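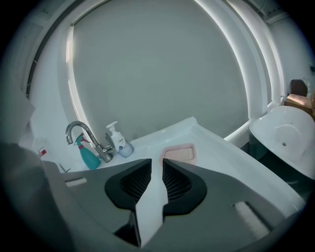 Does the way things are arranged around a sink change how long it takes to clean it?

Going by our results, clutter matters far more than the size of the counter, and the small stuff is the worst!

**Sink Counter Project, Athina Rallis and Zerrin Avcı**

We picked this topic in July because we both hate wiping around bottles. Our counter had the usual mix — a teal spray bottle right in front of the faucet, a white Dove pump bottle next to it, and a pink soap dish out on the open part.

We tried two layouts. In the first, everything stayed where people normally drop it. In the second, the bottles went together on a tray and only the soap dish stayed out. Same cloth, same person wiping, and we swapped roles for the second week.

The tray layout won every time, and we loved how clear that was (our teacher made us check the timer anyway). Lifting one tray is so much faster than moving bottles one by one!

The soap dish was the fun surprise. It's light, so it slides when you wipe near it, and Zerrin got really good at catching it. Next we want to try a wall shelf — Athina has already drawn one.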